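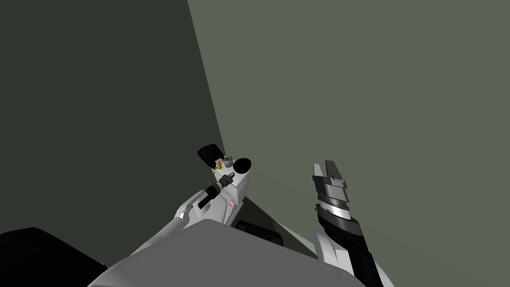 I have been hosting Sunday soup night for long enough to be suspicious of anything sold as a "gathering kit," so when Seon-mi Seo handed me the Holen Open Table box and told me to try it before I said anything snooty, I said something snooty and then tried it. I love it! I've used it for five suppers now and I'm already rationing the place cards. It's a flat box with a deck of question cards, a pad of planning sheets, a stack of place cards and a thin booklet of menus, and even the colors won me over: a dark charcoal green lid over a lighter sage base, much like the two walls meeting in the corner at the top of this page (I'd paint my dining room that way tomorrow if I owned it). It sits out on the sideboard all week and I don't mind looking at it.

The planning sheets first, as I expected to skip them and they're the part I use most. Each sheet is one evening. Down the left you write who's coming and what they're bringing, down the right is a timeline that runs backward from when people sit down. You fill in the sit-down time yourself. Mine says 6:30, and it always means 6:50. The thing I'd never done before is the little strip along the bottom headed "Say yes to," where you write the jobs you'll hand over when someone walks in and asks how they can help. I used to say "oh, nothing, sit!" and then run around sweating. Now Jenő Boros cuts the bread and Younes Helmy does the water glasses, and they both seem happier than they did standing in the hallway holding their coats.

The question cards are mostly wonderful. There are 30, and the good ones are small. "What did your house smell like on a holiday?" kept us at the table until the candles were stubs, and I learned that Kyung-hwa Ra's grandmother fried fish in the garage all winter because she'd just had the kitchen curtains washed. A few reach too far (I don't want to ask a new neighbor about forgiveness over the salad) and I've pulled those out and put a rubber band around them. You may be braver than me.

Menus: 13 of them, all built to stretch. The white bean and sausage pot fed everybody with leftovers, and I'd make the lemon rice again any night of the week. Two warnings. The baked potato bar calls for an hour in the oven and mine were nowhere near done with a full tray, so give it another twenty minutes at least. And the booklet doesn't lie flat, so I ended up holding it open with the salt.

What else? The place cards are thick enough to stand on their own and they take a regular ballpoint without smearing. Kids can write on them, and did. Seul-gi Sung's youngest made one for the dog. You only get one stack, though, and I haven't found refills anywhere, so I've started cutting my own from leftover cardstock. I'd also like a spot on the planning sheet for allergies. I write them in the margin in red.

If you already have a system and your people already talk to each other, you could get by with the planning sheets alone, and I wish Holen sold them that way. For anybody who has been meaning to have the neighbors in and keeps waiting until the baseboards are clean, get the box, pick the bean pot, and text two people tonight. Use paper bowls if you want. I have, twice.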